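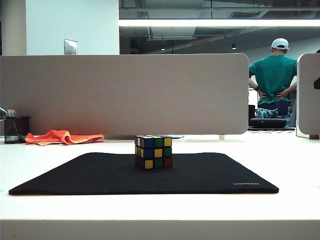
Week 5: Learning to reorient an object from demonstrations

Reading before class: the Hencombe chapter on in-hand manipulation, first half only. Skip the proof at the end, we won't use it.

Last week we finished with pick and place, where the robot closes its fingers, lifts, moves and lets go. The object hardly matters once it's held. This week the object matters the whole way through, and that's why I look forward to this lecture every year. A puzzle cube is a lovely thing to study. It's cheap, it's rigid in one sense and full of moving layers in another, and every face tells you which way it's pointing, provided you can read the colours.

1. What problem are we solving?

Keep two problems apart in your head. The first is the puzzle itself: given a scrambled cube, which turns bring it back to solved? That was settled long ago and a laptop does it in no time. We will treat it as a box that hands us a list of turns. The second is the physical problem: given one turn from the list, get the cube into a position where the right layer can be gripped, turn that layer a quarter, and leave the cube in a state you can describe.

Almost all of the difficulty lives in the second problem. Students often put their first project hours into the solver. Please don't! Download one, test it on a few scrambles, and move on.

A word on vocabulary. I'll say "turn" for rotating one layer, and "regrasp" for any change in how the whole cube is held or placed. A turn changes the puzzle. A regrasp changes the pose and leaves the puzzle alone. Mixing these up in your logs will make your data unreadable, and I speak from experience.

2. Reading the state

From a single fixed viewpoint you'll usually get one face well, and perhaps one or two more at a steep angle. Look at the cube at the top of this handout. The front face can be read off directly:

top row: blue, green, yellow
middle row: blue, yellow, green
bottom row: yellow, green, red

The left side is a sliver, and the top is seen so flat that you'd be guessing at most of it. So how much do we know?

On a standard cube the centre sticker never moves relative to the other centres. The front centre is yellow, so this is the yellow face, whatever else is going on around it. That gives us one axis of the cube's orientation. To fix the other axis we need one more centre. Until we have it, there are four ways the cube could be sitting, all with yellow facing us.

Now look at the bottom right sticker, which is red. It belongs to a corner piece, and a corner piece has three stickers. We can see one of them properly. Two corners on the cube carry both yellow and red, but nothing says this corner carries yellow at all. It could be any of the four corners that have red on them. The belief we hold about the state should stay spread over those options until another view rules some out.

This is a good place to stop and ask what the robot should do when it's unsure. The method we're studying has a simple and rather pretty answer: treat looking as an action. A regrasp that shows a hidden face costs a little time and buys information. The policy may choose it at any point.

Practical notes on colour:

Red and orange are the classic confusion. Under warm light they slide together. Calibrate with the cube in the spot where it will be used, under the lights you will use.

Keep coloured things away from the crop. If you use a simple colour threshold over the whole view, an orange cloth on the desk will happily be counted as sticker. Find the cube first, then classify inside it.

A dark mat under the cube helps with finding the bottom edge against a pale desk. It hurts a bit with the black plastic between stickers, which can blend into the mat along that edge. Fit the grid from the stickers, not from the outline.

People move about in labs. Mask out everything beyond the desk before you train anything.

3. The method: demonstrations in pieces

The approach is called Villalobos in the course code, after the repository it grew out of. The idea is to collect human demonstrations and cut them into short pieces, where each piece is either one turn or one regrasp. We then train a policy on the pieces and let a small planner string them together.

Why cut them up? Think about a full solve. Even a modest scramble needs a long run of turns, with regrasps in between. If we train on whole solves, the policy sees each particular sequence once and has to work out for itself which parts repeat. Cut into pieces, the same data shows it the same quarter turn again and again, from slightly different starting poses. It's the same footage with far more useful repetition in it.

Our training set has 439 pieces. That's small! Part of what I find exciting here is how far you can get with a set that size when the pieces are clean.

Each piece is stored with:

start image and end image
cube pose at start and end, as estimated
label: turn or regrasp
for a turn, which layer and which direction
a success mark, filled in by a person watching the recording

The policy takes the current image and the label of the piece we want, and predicts a short stretch of motion. It carries out the first part of that stretch, looks again and predicts again. You met this in Week 4 under "receding horizon". Same thing, no new maths.

4. Where errors come from

Suppose each piece succeeds with probability p, and the failures are independent. A chain of n pieces then succeeds with probability p to the power n. Work this out for p = 0.95 and n = 20 and you get a bit under 0.36. A policy that looks excellent on single pieces can fail on most full runs.

Independence is generous, too. A layer that stops a few degrees short of a full quarter turn makes the next turn harder when it's on a crossing axis, as the layers catch on each other. Small errors feed the next error. We call this drift, and it shows up clearly if you plot success against position in the chain.

There are two remedies, and we'll look at both in the lab.

Squaring up. After each turn, the robot presses the sides of the cube lightly to bring the layers back in line. People do this without thinking. Watch your own hands next time you hold one, it's wonderful how much tidying goes on. In the demonstrations it was first thrown away as "idle motion". Putting it back in as part of the turn was the most helpful change made to the data.

Check and retry. After each piece, compare the visible face with what the planner expected. If they match, carry on. If they don't, update the belief and replan from the new state. Nothing has to be undone, as a scrambled cube is just another starting point. The puzzle is very forgiving in this way, and plenty of real tasks are not (think of cracking an egg).

Be careful with the check. A turn on the back layer doesn't change the front face at all. If the front is all you can see, a failed back turn looks exactly like a successful one. You need at least one neighbouring face in view, or a regrasp to go and look.

5. Results, and how to read them

We'll put the plots up in class, so only the shape of the result goes here. Single turns on the top layer were learned first and most reliably. Turns on the bottom layer were worst, which makes sense: the fingers have little room above the mat, and the cube tends to slide. Regrasps sat in between. Adding squaring up helped long chains far more than short ones, just as the argument in section 4 would lead you to expect.

The Skotville and Vokcombe benches gave different numbers with the same trained policy. The desks differ in height and the lighting differs a lot. I'd like you to come with a guess as to which of those matters more, and a way to test it that changes one thing at a time.

Some warnings for when you write up your own results:

Say what a trial is. One piece? One chain? One full solve?
Say who scrambled the cube and how. Hand scrambles tend to favour certain faces.
Report retries. A success on the third go is still a success, but the reader should know.
Keep the failed recordings. They're the most interesting part of the set.

6. Lab work

Groups of 4, same groups as last time. Each group has a cube, a mat and the bench for 7 trials per condition.

Part A. Place the cube upright on the mat, a little towards the back. Run the colour reader and write down the front face it gives. Now read it yourself. Rotate the whole cube a quarter turn to the left and do it again until you've been all the way round.

Part B. Run the top layer turn with squaring up off, then on. Record the leftover angle of the layer after each trial. Plot both sets on one axis.

Part C. Turn off one ceiling light and repeat Part A. Which colours changed label?

Part D (optional, but fun). Design a regrasp order that shows all six faces in as few moves as you can. The cube has to stay on the mat between moves. Explain why your order can't be shortened, or admit that you're not sure.

Hand in one write-up per group, plots included. Label the axes, please, with units.

Next week: soft objects. Bring a tea towel.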